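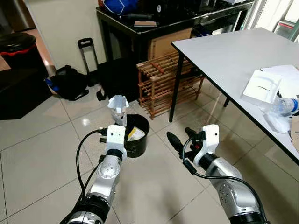 A small round bin on a beige tile floor, beside a table with black legs.

The small wastebasket is the least specified object in the modern workroom. Desks are chosen against drawings, and chairs are tested for a week before an order is signed. Bins are bought last, from whatever line of the catalog falls under the remaining budget, and placed wherever the person unpacking them happens to be standing. I think this is a mistake, and that the usual correction, a single large recycling station by the door, makes matters worse.

The argument for the central station is familiar. Fewer bins mean fewer liners, fewer stops on the cleaning round, and better sorting, because a person who has walked to the station is assumed to be paying attention when they get there. When the Jiltorcombe workrooms were refitted, all the under-table bins were taken out on this reasoning and replaced by 3 stations. I worked there through the following year. The stations were well used for cups and food wrappers. Paper was another matter. It stayed on the tables in balls and folded squares until the end of the day, when it was carried over in one armful and dropped into whichever opening was widest.

Paper behaves differently from other waste in one respect that furniture planners tend to ignore, namely volume. A flat sheet occupies almost nothing. The same sheet crumpled by hand takes up a good part of a small bin, and most of that is air. A bin rated by its capacity in liters will therefore hold far less than its label suggests, and the label is of no help in choosing one. Card packaging is worse. It keeps its folds, stands at an angle against the wall of the bin, and props up everything that lands on top of it. One piece of printed card, left unflattened, can put a small bin out of use while it is still nearly empty by weight.

The common response is to buy a larger bin. I would argue for the opposite. A small bin next to the work, emptied often, does its job better than a large one across the room, provided that card is flattened first and set aside. The large bin hides poor packing until it is full. The small one shows it on the first day.

Shape matters more than size. Straight sides are preferable to a strong taper. A tapered bin nests well in a warehouse, and that suits the seller, but it gives up floor area at the base and tips more readily when something is dropped against the rim. A slight flare at the top is acceptable and makes the liner easier to seat. Round bins are better than square ones in the open, where they will be approached from all sides and knocked by feet. Square bins belong in corners. Lids should be left off anything meant for paper. A lid requires a hand or a foot, and a person holding a crumpled sheet will generally put it down on the table before using either.

Color is usually treated as decoration. On a pale tiled floor a black bin is easy to find at the edge of vision, and a beige one is not. I have seen the Nuritz range praised for blending into its surroundings. A bin is a target, and it should contrast with the floor.

Placement is where most rooms fail. Under the table is the traditional position and a poor one. The legs interfere, the far side cannot be reached, and anything that misses rolls back to where it will not be picked up until the floor is washed. The bin should stand clear of the tabletop, near a corner, where it can be reached from above by someone standing as well as someone seated. The objection is that it becomes a trip hazard. In a corridor that is true, and a bin has no business there. In the space beside a table, where people slow down anyway, I do not find the objection persuasive.

Cost is raised at this point. The quotation from Predanell for small open bins throughout the Jiltorcombe rooms came to 2,254, liners included, and was refused as excessive. The Lis stations already installed had cost well over that, and they still left paper on the tables every afternoon. Cleaning time is a fair concern. It can be met by emptying paper bins on alternate days, as dry paper does not smell, and by keeping food waste at the door, where the stations do work.

My proposal is modest. Keep the stations for food and cups. Put a small, black, straight-sided bin at the open corner of each table, and keep a flat tray for card on the nearest shelf.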